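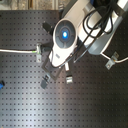 I have never believed in cable management. I'm saying so up front so you know what kind of post you're getting. My view for years was that a cable wants to be where it falls, and that people who post pictures of theirs lined up like corn rows have either just finished doing it or don't use the thing.

Then I moved my bench work onto a metal board with a grid of holes in it, and I ran out of excuses. When the surface is wood you can say there's nowhere to screw anything down. When the surface is all holes you look lazy.

So I tried it. I had a couple of white cables to run across the board, a handful of little gray metal clamps, a bag of screws and one long evening in November. I had also read the Karimi cable guide, which people keep telling me to read. It is 14 pages long and I would say three of them are about cables. The rest is about mindset.

The guide's big claim is that a properly fixed cable "disappears." Mine haven't. They're white, the board is dark, and they are the first thing you see when you walk up to it. I did think about buying black ones. Jideveck sells a black version for $10 more per cable, and I couldn't come up with a reason to pay that except that I'd be able to lose them more easily.

What I will give the guide is the part about planning the run before you pick up a screwdriver. I laid everything out loose first and it was plain that my idea of going straight across was silly. These cables don't go straight. They have a memory of the coil they came in, and if you force them flat in one spot they pop up in another. The S-bends you end up with look like a decision. They are mostly the cable getting its way. 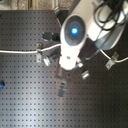 The clamps

I bought mine from Condska, after a lot of reading reviews that all sounded like they were written by the same cheerful person. The listing said "fits any cable, any surface." I don't know why companies write that. It can't be true and it makes me doubt the parts that might be.

They're simple enough. The ones I like best are a bent strip with a flat foot. One screw goes down through the foot and the upright part curls over the cable. That's the whole product, and I'm fine with that, because there isn't much on it to break.

My complaint is the single screw. One screw means the clamp can turn. You set it square to the run, you tighten, and in the last quarter turn the whole thing swings around with the screwdriver. The answer is to hold the foot down hard with your thumb while you tighten. The guide suggests a special holding tool. You have a thumb.

My other complaint is that the grid decides where the clamp goes. I had pictured putting each one exactly where the cable needed it. What you get to do is put it in the nearest hole, find out the cable would rather be half a hole over, and then argue with it. For a while I was moving the cable to suit the clamp, which seems backwards to me, but everyone I've read online treats it as normal.
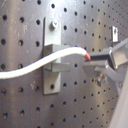
And then you have to decide how tight. I went too tight the first time, on the theory that if I was going to do this I was going to do it. That was a mistake. A cable that's pinched can't be nudged, and I nudge mine all the time. These days I'd sooner have it sitting in there with a bit of play, even resting on the thing instead of being gripped by it. I'm told this defeats the purpose. Maybe so. I can get it out with two fingers.

The colored bits

One place where I've changed my mind a little. I used to think colored ends and colored bands on cables were decoration for people who like stationery. With one white cable, they would be. With two white cables that cross the same board and curve toward each other, I now look for the color before I touch anything. There's a red tip, there's a blue band, and I know where I am.

I would not go further than that. The Kereo kit has a color for every day of the week, more or less, plus a printed key to stick on the wall. If you need a key on the wall you have swapped one problem for another. Two colors I can remember. I have serious doubts about six.

How many clamps do you need

Fewer than they'll sell you. Condska's pack sizes jump straight from a small bag to 300, which tells you who they're really selling to, and the listing after that one is a box of 1000. I can't imagine the person who opens a box of 1000 clamps and feels good about the weekend ahead.

My rule, for what it's worth: put one where the cable would otherwise wander off, put one at the bend, and stop. Every clamp after that is there to make you feel thorough.
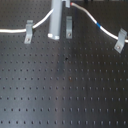 I broke my own rule, of course. I have one that stands by the post without a cable in it. It went in when I thought the run would go that way, and then the run didn't, and I've left it where it is. Taking it out would be one screw. I look at it, I think about the screw, I go and do something else. I suspect that every tidy bench on the internet has one of these just out of the shot.

So is it better? I've been trying to give a fair answer. The cables stay closer to where I put them. I knock them less with my sleeve. Wiping the board down is more of a chore than it was, because I used to sweep the whole mess to one side with my arm and now I have to go around the feet with a cloth. The holes collect dust either way, and no clamp I've seen has anything to offer on that.

If you've got a board like mine and you're on the fence, buy the smallest bag, skip the holding tool, and skip pages 4 through 14 of the guide. I haven't decided about the black cables. Jideveck keeps emailing me about them.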